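4.2 What is on the desks, and how it gets put back

We now turn from the survey answers to the desks themselves, and this was the part of the study we most looked forward to. Office tidying has been written up many times as a matter of policy (clear desks at the end of the day, nothing left on show), but much less has been written on the plain handling of the things: what gets lifted, what gets slid, what gets turned a little and left alone. Those small moves are our subject here.

The desk inventory lists 3,924 objects across the three sites, Ternel, Hermans and Danberg. We counted anything that could be picked up with one or two hands and that stood on a work surface at the start of a session. Pens in a cup were entered as one object, the cup. Loose pens were entered one by one, and there were a great many loose pens. Lamps clamped to a desk were left out, as were monitors on fixed arms. The Stirkine coding sheet, which we used in a slightly shortened form, groups objects by how they are held and not by what they are for, and this turned out to suit the material very well. A stapler and a tape dispenser land in the same group. So do a mug and a pencil cup.

Nearly 3,000 of the objects were what the sheet calls simple: one solid body, no cord, no lid, no part that moves when the rest is moved. Boxes, books, trays and notepads belong here. People deal with these quickly and with very little looking. A box is pushed to the back of the desk, squared up against the edge with the side of the hand, and that is the end of it. We saw this squaring-up gesture at all three sites and we find it delightful. It is often done twice, the second time with no change in the position of the box that our coders could detect.

The more interesting group is the compound objects, and among these the desk telephone deserves a section of its own. It is a wonderful thing to study. It has two bodies, a base and a handset, and the second simply rests on the first. It has a cable to the wall and, on most models, another between the two parts. It has a face that should point toward the sitter, and buttons that people prefer not to press by accident. Anyone who moves a telephone has to settle all of this in one go, and most people do so in a few seconds while talking about something else.

We found two main ways of moving it. In the first, which we call the carry, the base is held at the sides, the handset rides along in its cradle, and the whole telephone is lifted clear of the surface. In the second, the slide, the base never leaves the desk. The slide was the more common choice on crowded desks, where there is no clear space to set the telephone down in, and it has the pleasant side effect of pushing smaller objects ahead of it like a plow. Figure 3 shows a telephone at the table used for the single-object sessions, with the handset on the base.

A third way, taking the handset off first and moving the two parts one after the other, was rare. We had expected more of it. Participants who did it tended to do it every time, and in the interviews they spoke of it as the obvious method. 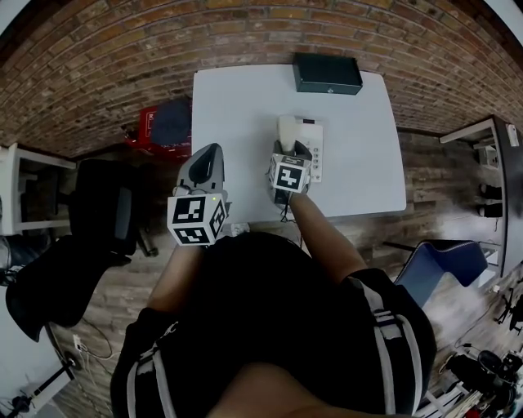
Figure 3. Desk telephone and closed black box on the white table.

Cables change the picture a good deal. When the cable had enough slack, participants ignored it until the telephone was in its new place and then dealt with it as a separate job, tucking it behind the base or dropping it over the back of the desk. When it was short, it set the limits of the whole arrangement. Several desks at Danberg had the telephone in a spot that its owner described as annoying, and in each case the cable would reach no farther. We had coded these as preferences in the January pilot and had to go back and change them — a useful lesson in asking before assuming.

Facing was treated with real care. A telephone put down at a poor angle was nearly always corrected within 20 seconds, even when the rest of the desk was still in disorder. Calculators got the same treatment, boxes and trays much less so. We think the buttons are the reason. An object with a side meant for reading or pressing seems to ask to be turned toward someone, and people respond to that even at a table where no one is going to sit.

Final positions were compared on a grid, with 100 squares laid over a plan of each surface. Boxes went to the far edge and the corners. Telephones stayed nearer the middle than we had guessed, usually within easy reach of one hand, and the space directly in front of the sitter was kept free. The grid counts for each site are given in the appendix, and the effect of desk size on them is taken up in section 4.3.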